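Simulation Tester (Household Tasks), part time, Grikness

Posted under: Paid work, Remote possible, Odd hours

Grikness makes Skuvon, a practice kitchen for robot arms that exists only inside a computer. Customers buy a licence, load their arm into our rooms and let it break our crockery instead of theirs. Version three goes on sale in January. Before it does, we need people to use it in the way customers will, which is to say impatiently and without reading the manual.

We are looking for 12 testers. You don't need a degree in anything. You do need a steady internet connection, a tolerance for repetition and the ability to write down what went wrong in sentences that a tired programmer can follow at nine in the morning.

What you would be doing

You drive a simulated arm around a simulated home, using a hand controller we post to you. You open drawers, shift things along worktops, go through doorways and put objects back where the task sheet says they live. Each task is recorded, scored and, if it goes badly enough, shown at the Thursday meeting, where we all eat biscuits and look at it in silence.

A shift is 35 short tasks. Most people get through them in an afternoon. A few of the tasks are dull by design, and a few are dull because we wrote them in a hurry. Please tell us which are which.

The room you start in has a wooden cabinet with a pale grey worktop and a yellow window with far more bars than any architect would sign off. You'll get to know them in glimpses, past a great deal of teal arm. The view you work from goes where the arm goes, and at close quarters the arm takes up most of it. Testers who have driven a long van through a small village tend to settle in quickest.
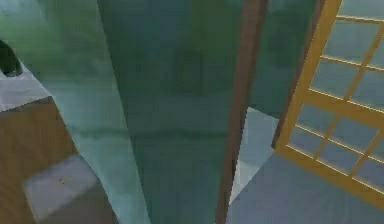

Kavinda Ekanayake, when we asked for a line to put in this advert, told us that the first week was like cooking with your own elbow held in front of your face, that by the second week you stop minding, and that Grikness should fix the view anyway. It's on the list. It was on the list for version two as well, and a good part of your job would be making enough noise to get it moved up.

What we would like from you

Patience. Spare afternoons. A willingness to do the same drawer again with a slightly different drawer. Experience with games is handy but comes with bad habits, mainly speed. If you have used a rival product, Grutemell for instance, we'd be glad to hear how ours compares, and we promise to sulk in private.

You should be over eighteen and able to look at a screen for an hour at a stretch. If moving pictures make you queasy, do the trial session before you commit to anything. The picture can swing about, and we would sooner lose a tester than a tester's lunch.

What you would get

An hourly wage, paid monthly, including for the hours spent waiting for our server. The controller on loan. A free home licence for Skuvon, which has limited use if you don't own a robot arm but looks well on a shelf. Testers who stay to the end of the round get a bonus of £1000, paid in one go.

There's no uniform and no company song. Van Damme, who supply the controllers, will want a short form filled in about button wear. It is longer than they say it is.

Things people ask

Can I work at night? Yes. The server is rather better company after eleven.

Will I break it? We hope so. Write down how.

Does this lead to a permanent job? Sometimes. Myroslav Hrynyshyn started as a tester and now runs the task sheets, so complaints about the drawers go to him.

How to apply

Write to Szu-yu Cheung at the Grikness office with a few lines about yourself and a description, in under 200 words, of the most annoying machine in your home and exactly what it does wrong. No CV needed. We read the machine part first.

Trial sessions are held by video call and are paid at the same rate as the work.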